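Litigation Paralegal – Platform Liability Team

Halilović Harnar is looking for a paralegal to join the small team that brings civil suits against online platforms. We represent people who were hurt by something a website hosted, promoted or refused to take down, and we love this work!

Our biggest case right now is a federal complaint on behalf of 10 families against the video service Kikex. It goes into discovery in March, and we expect a mountain of paper – the first batch alone is 274 depositions and internal reports. You would help Assunta Longo, our lead attorney, sort it, log it and get it in shape for motions.

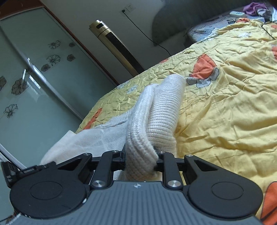

You would also talk with clients by phone most weeks. Some of them are going through the worst year of their lives, so patience matters a lot to us. The rest of the job is filing in federal court, checking citations and keeping the deadline calendar honest.

We'd like you to have a paralegal certificate or two years in a law office. Experience with e-filing is a big plus. If you've never touched a tech case, please apply anyway – we'll teach you, and we enjoy teaching!

Full time, three days a week in our Fekden Street office, health and dental from day one, and up to 50 paid hours of training a year.

Send a resume and a short letter (300 words is plenty) to Vasiliki Theodorakopoulos, office manager, by Mon 26 October.

We use cookies to improve your visit. Accept all | Manage settings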